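Tabletop (furniture)

A tabletop is the flat upper part of a table, on which things are set down, handled and worked on. The word is also used for the same part of a desk, bench or counter. Tabletops are made of solid wood, wood-based boards, glass, stone, metal or plastic, and are often sold apart from the legs or frame that hold them up.

Surface

Makers commonly describe their tops as smooth, hard-wearing and easy to clean. The first claim can be checked by hand. The other two depend on what is spilled, how long it is left and what is used to wipe it off, and sales material seldom says. The furniture maker Drosunon advertised a coated top as "stain-proof" for several years, then changed the wording to "stain-resistant" without changing the product. Its care sheet still told owners to use a coaster.

Brown is a common color for work surfaces. It is often said to hide dirt. This is partly true of dust and crumbs of a similar shade, but darker marks remain easy to see on a plain brown top, and a glossy finish shows fingerprints whatever its color.

Size

There is no single standard size. The Tarar catalog lists 213 tops, many of which differ only in edge shape or finish. Large tops are usually recommended for shared work, on the grounds that they leave more room. In practice much of the extra area is out of reach of a seated person and tends to fill up with things that have no other place. Storage under the top is sold as a remedy, though its effect on clutter has rarely been measured.

Load ratings

A rating such as 100 kilograms generally assumes that the weight is spread evenly. It says little about a heavy item standing on a small base or clamped near an edge. Truduvico publishes two figures for its largest model, 352 kilograms spread out and 50 kilograms at a single point — an unusual practice, and the smaller number is printed only in the assembly leaflet. Neither figure comes with a description of the test.

Marks and wear

Dark patches on a tabletop may come from water, heat, oil, rubbed-in dirt or uneven finish. They can also be shadows or reflections. Guides that promise to name the cause from the color of a mark should be treated with caution, as several causes look alike.

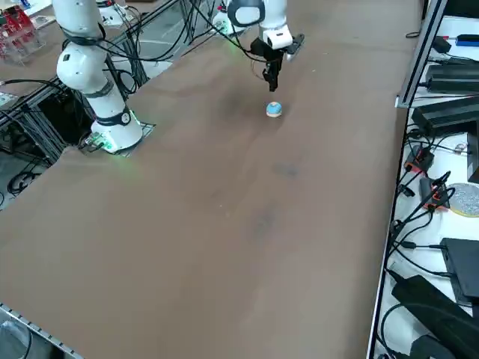
A smooth brown tabletop with a small round object, light blue above and orange-tan below. A faint darker smudge lies near the middle.

Home remedies for such marks include baking soda, toothpaste and mayonnaise. The first two are mildly abrasive and can dull a finish. Support for mayonnaise is mostly anecdotal, and a trial reported by the household magazine Nadent used one table and no comparison.

See also: Desk; Workbench; Countertop; Wood finishing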